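Trurndale, Jun 20, 2021 – The Trurndale Tenants' League today questioned Welero's claim that its Hollenstein meter plan will cut household power bills by 35 percent. The company tested 714 homes and has published results for none of them.

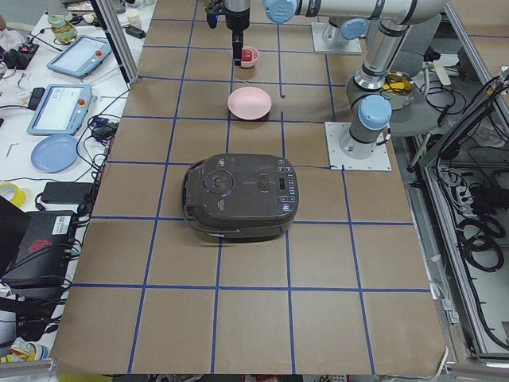
"Small kitchen appliances were left out of the math," the League said. "We'd like to know what else was."

Welero wants 700 more homes signed up by October. The League is asking renters to wait – and to read page 2 of the contract, where the exit fee is.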